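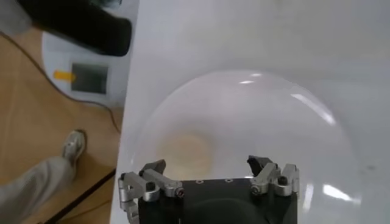

White tabletop, tan-orange floor.

Newsletter > Town Notes > Water

Hard water again, what changed and what to do about it

10/6/15

Quick one, lots of ground to cover and the printer wants this by noon. The water got harder. You're not imagining it. White crust on the faucet, soap that won't lather, dishwasher leaving that chalky film on everything. The calls to the office started in late summer and haven't let up, so I went and asked.

Short version: the town switched wells. Ronness used to pull most of its supply from the river intake and top up from the Sturkum wells when the river ran low. Intake is down for repairs. So now it's the other way round, nearly all Sturkum, and Sturkum water comes up through limestone. Lots of calcium, lots of magnesium. Fine to drink. Hard on pipes, harder on anything that boils.

The changeover covers 2220 addresses, which is everyone west of the tracks plus the Lyons end of town. East side is still on the old mix for now. If your sister over there says her water's the same as ever, she's right.

How long? The repair was supposed to wrap up before winter. Now it's January. Roald Tveit at the water office told me January and then told me not to print that in big type, so here it is in small type. Depends on a valve that has to be made to order. He was decent about it, spent a half hour on the phone with me and read me the test sheet line by line, most of which I did not write down fast enough. Gist of it, hardness is up, iron is up a hair, everything else where it was. The full sheet is on the board at the library if you like that kind of thing.

Is it safe. Yes. Asked twice. Hard water isn't a health problem for most people. If your doctor has you watching minerals, or you mix baby formula and you're worried, ask the doctor and not me.

Now the practical stuff.

Water heaters first. This is the expensive one. Scale settles at the bottom of the tank, the burner has to heat through it, and the bill creeps up. If yours rumbles or pops when it's running, that's sediment. Flushing it isn't difficult but read the manual for your own model, power or gas off first, and the water coming out is HOT. If the tank is very old and has never been flushed, get someone in before you touch the drain valve. Old valves like to stick open. Ask me how I know. My basement carpet is gone.

Shower heads. Bag of white vinegar, rubber band, leave it overnight, scrub with an old toothbrush. Not on brass or anything with a fancy coating, it'll spot. The plastic ones come right up.

Faucet aerators, the little screen at the tip. Unscrew it, soak it, put it back the way it came out. Take a phone picture of the order the pieces go in. There are more peices than you think and one of them always goes down the drain, so close the drain.

Washing machines. Use a bit more detergent or switch to liquid, powder clumps in hard water. Towels will feel stiff. Half a cup of vinegar in the rinse helps, and no, they don't come out smelling like salad.
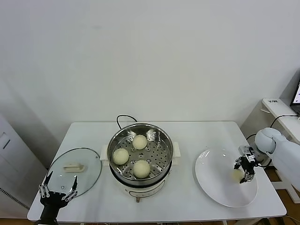
Anything that makes steam is going to scale up quicker than you're used to, and the kitchen is where most of you will notice. The minerals don't go off with the steam, they stay behind in the bottom, so it builds every time you top up. Kettles, coffee makers, rice cookers, irons too. Electric steamers are bad for it, the kind with the steel basket, three buns in there and rows of small round holes in the floor. Those holes can clog at the edges if it boils over. Wipe the basket dry while it's still a little warm (not hot) and you won't get spots on the rim. Base gets equal parts vinegar and water, let it sit, rinse it, then run one plain batch of water through and dump it before any food goes near. Glass lids are the easy part, vinegar on a cloth. If you've got the bottled stuff in the house anyway, distilled in the steamer means hardly any scale at all, but I'm not telling people to buy jugs all winter.

Coffee makers, same thing, but some makers say no vinegar, citric acid only. Check. Citric acid is in the canning aisle and it's cheap. One spoonful in a full tank is plenty. Somebody asked about lemon juice, it works, slow, and you need a lot of lemons.

Houseplants. Didn't expect this to be the top question but it was. White crust on the soil is the same minerals, scrape it off. Ferns and African violets get fussy. Rainwater from a clean barrel is good while we still have rain. DON'T use water out of a salt softener on plants, the sodium's worse for them than the hardness.

Fish tanks, I don't know enough. Go slow with water changes and talk to the pet store. Our guy said some fish like it better.

Softeners

OK, the part with all the phone calls in it. Door-to-door people have been working the Lyons end with clipboards, saying they're "with the water program." There is no water program. The town does not send anyone to your door to sell you a softener, or to test your tap, without a letter first. If somebody does the trick with the drops that turn your glass cloudy, that proves you have minerals in the water, which you knew.

That doesn't mean softeners are junk. If you've wanted one for years go ahead. But for a repair that's supposed to be finished in January, think about renting. Sarkitz has a rental on a month to month for 85 dollars, salt included, they come and hook it up and come and take it away again. I called to check and that price is for a regular house, bigger places pay more. Not an ad, they didn't give us anything, they're just the only ones who'd quote me a number over the phone. Get another quote if you can. Ask 2 things before you sign: what does it cost to get out early, and who pays if it leaks.

And leave one tap unsoftened for drinking and plants. Usually the kitchen cold. Any installer should know that without being told.

Renters, talk to the landlord before hooking up anything. Water heater is their problem, shower head is probably yours. Check the lease.

Reporting stuff

Brown or rusty water is a different problem, don't wait on that. Run the cold for a few minutes, and if it doesn't clear call the water office, extension 3407. Same extension for low pressure. They'll want your address and whether it's hot or cold or both, so check before you call. White cloudy water that clears from the bottom of the glass up is only air. Leave it a minute.

They are NOT giving bill credits for the hardness. Asked that too. Roald laughed, not in a mean way. If your bill jumped a lot look for a running toilet, scale gets under the flapper and keeps it from seating. Few drops of food coloring in the tank, wait fifteen minutes, if the bowl turns color it's leaking. New flapper is a few bucks at the hardware store, bring the old one with you to match up.

Think that's everything. Flushing of the hydrants on the west side is also coming up, signs will go out on the corners first. Don't do whites that day.

More next issue if the valve shows up.

COMMENTS (5)

dottie_w: The toilet thing!! Blue water in the bowl in five minutes flat. Been blaming my grandson for the bill all summer.

Marv on Pine: You should of mentioned the anode rod. If you're draining the heater anyway take a look at it. Mine was down to the wire.

kbell: had the clipboard guy twice. Very pushy, wanted to see the basement. I said send me the letter and he left

Lyons End Renter: Does anybody know if the east side is getting switched over too? My mother is over there and she has a brand new dishwasher.

Marv on Pine: Heard no, but I heard the intake would be done by Labor Day also.

Questions or corrections: leave a note at the newsletter desk, Ronness Library | © 2015 Ronness Town Notes | Back to top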